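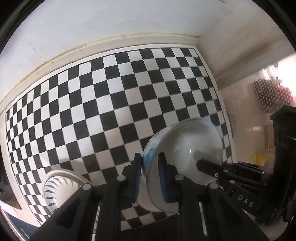

Hestham Field, preseason walk-through
Checked 30/07/2020 by me, with Wulan Manurung holding the other end of the tape

Backstop netting: PASS
Went over every tie I could reach. Two were frayed behind the third base side and I swapped them on the spot. The net has a little sag up top but a ball won't get through it.

Pitcher's mound: NEEDS WORK
Oh boy, the landing spot. There's a hole in front of the rubber big enough to turn an ankle in, and I stepped right into it (I'm fine, thanks). It needs clay, not more of that infield mix we keep dumping in. The rubber itself is solid and I couldn't budge it.

Bases and anchors: PASS, with a note
First and third seat nicely. Second pops out if you slide into it hard, which I did, twice, and my jeans will never recover. Wulan thinks there's dirt packed in the sleeve. Clean it out and try again before the Sillari game.

Outfield fence: FAIL
The 300 sign in left is hanging by one bolt, and the padding below it has split along the seam. I could put my whole fist in there! Please keep batting practice off that field until the sign is down. I don't care if it leaves the fence bare for a week.

Dugouts: PASS
Swept out. Home bench has a splintery patch at the far end, so I sanded it and put tape over it. The helmet rack is new and I love it.

Batting helmets: 15 checked, 2 pulled
Both of the pulled ones had cracks by the ear hole. They're in my garage so they don't sneak back into the bag, like last November.

Batting cage: NOT CHECKED
Locked, and Cecilia Atinga has the key. She's away with the Zarkosari team, so I'll go back when she's home.

First aid kit: NEEDS WORK
Out of cold packs. Plenty of bandages, 6 rolls of tape, and one pair of scissors that wouldn't cut butter.

Lights: PASS
All on, no flicker. The pole by the Tehrani parking lot hums pretty loud, but it did that last year too.

Recheck on the fence and mound before anybody plays.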